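Plerik (gripper kit)

Plerik is a hand-held gripper kit made by Irnum for recording how people handle everyday objects, so that the recordings can later be used to train robot arms.
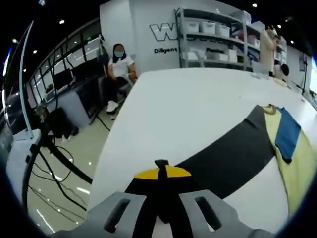
The kit belongs to a family of tools in which a person, with no robot attached, does a job through the same kind of two-fingered hand that the robot will have. Because the operator sees and feels the task directly, a session can be set up on any clear table, and a newcomer is often making useful recordings on the first morning. Fans of the kit regard this ease as its great charm, and it is hard to argue with them!

Contents of the kit

The standard kit holds one gripper with a wide-angle camera, two spare pairs of fingers, a charging lead and a padded case. A larger set, sold as Plerik Duo, adds a second gripper for two-handed work such as folding sheets or opening bags. Both sets come with a year's use of Noiphan, the program that sorts recordings and matches the movement of the hand to the opening and closing of the fingers.

The fingers can be changed without tools. Owners tend to speak warmly of this part of the design, as earlier versions used tiny screws that were easily lost under desks (the old manual had a whole page on finding them).

Use

A recording starts with a short squeeze of the trigger and ends with a long one. Irnum suggests keeping each recording under 30 seconds and moving the objects a little between attempts, which gives the training program more variety to learn from. One full charge covers 100 recordings of that length.

Cloth is the job for which Plerik is best known. Fabric slides, bunches up and hides its own corners, and a robot that has learned only from boxes and cups copes badly with it. The fingers close gently enough to pick up a single layer, and the camera's wide view takes in most of a table along with a good deal of the room behind it. A free starter collection of 2000 cloth recordings is supplied with Noiphan, covering picking up, flattening, folding and stacking. A later update brought it to 4000 and added small rigid objects, to the delight of people working on kitchen tasks.

Prudier service

Groups that would like recordings without making their own can order them through Prudier, a paid service run alongside the kit. The customer sends a written task and a list of objects, and trained operators carry out the work and return the sorted files. Samples are sent first for approval. The service has been praised for its clear notes on failed attempts, which many customers ask to keep, as a dropped cloth can teach a robot a surprising amount.

Reception

Users have liked the kit's light weight, its quick set-up and the pleasure of seeing a robot arm copy a movement that was made by hand the day before. Complaints mostly concern the trigger, which is stiff when new, and the price of spare fingers. Left-handed users asked for a mirrored handle for some time, and one was added to the range in March.

See also

Noiphan
Prudier
Robot grippers
Learning from demonstration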